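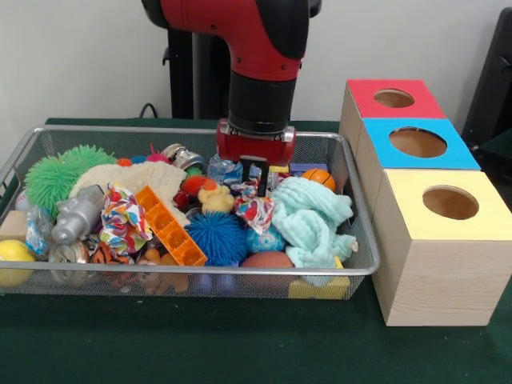

Maja Ostrowski wrote in after my March post to ask whether the Weldu winder was worth the money if you only own two automatics, and whether it would drive her nuts on a nightstand. Fair questions! I'd only had the thing for a week back then, so I put off answering. I've lived with it a good while longer now, and I have opinions.

First, the basics. The Weldu Fullwood is a two-watch winder with a hinged glass lid, a plug-in adapter and a battery tray underneath. I paid $279 for mine. There's a bigger four-watch model called the Clilach for $397, and I was tempted, but I rotate between three watches and one of them is a hand-winder that has no business in there anyway.

Now the noise. On my desk I can't hear it at all. On the nightstand, with the window shut and the fan off, there's a soft tick when the motor changes direction, and once I'd noticed it I couldn't stop noticing it. I lasted four nights. A folded cloth under the base helped a bit (an old microfiber one, nothing fancy), but if you sleep lightly, put it in the closet or across the hall. Sorry, Maja.

Settings are simple. You pick clockwise, counterclockwise or both, then a daily turn count. I started at 1,000 with my field watch and it kept running fine, so I've been nudging the number down to see where it gives up. The lower position on the dial is stiff, and I've gone past it more than once – a button would have been nicer. There's no display either, just a row of tiny marks that I need my reading glasses for.

The cushions are my biggest gripe. They're firm, and they're made for big wrists. My 14 cm wrist means my bracelets are sized short, and getting the clasp closed over the cushion was a wrestling match. Miroslava Polishchuk over on the Hurstead forum suggested pulling out some of the stuffing through the seam at the back, and that worked nicely, but at this price I'd expect a smaller pair in the box.

Do you need one? For a plain three-hander, no. Setting the time takes a few seconds and I sort of enjoy it. Where it earned its place for me was the annual calendar, which is a real pain to reset after it stops (tiny recessed pushers, a toothpick, bad language). That one lives in the winder now and I'm much happier.

Battery life I haven't tested properly yet. I'll put the cells in before our summer trip and add a note under this review when we're back.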